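About Prendard

Prendard began at a kitchen table, with one borrowed printer and a stubborn belief that people ought to be able to follow what their governments are arguing about. Our founder, Ynyr Griffiths, had spent years reading treaties for a living and was tired of explaining maritime boundaries to his neighbors with a napkin and a salt shaker. So he wrote a newsletter, and the neighbors passed it along, and before long more than 300 households were getting it (several of them by mail, which he stamped himself).

We're a team of six now, and we still write about the same things – sea borders, fishing rights, undersea energy, and the long, slow talks that go on between countries that don't much like each other. Our weekly briefing, Denus, goes out at 5 in the morning so you can read it with your coffee. Oris is our course for high school teachers, taught over two afternoons each June, and we love meeting everyone who comes!

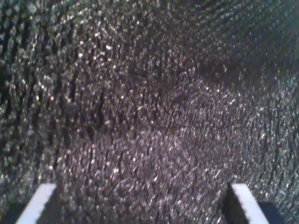

Dark grains, close up.

We don't take money from governments, parties, or energy companies. Readers and schools pay our bills, and we're grateful to every one of them. If you'd like to write for us, bring Oris to your school, or just tell us we got a coastline wrong, please drop us a note. Siriwan at the front desk reads all the mail and will see that it gets to the right person.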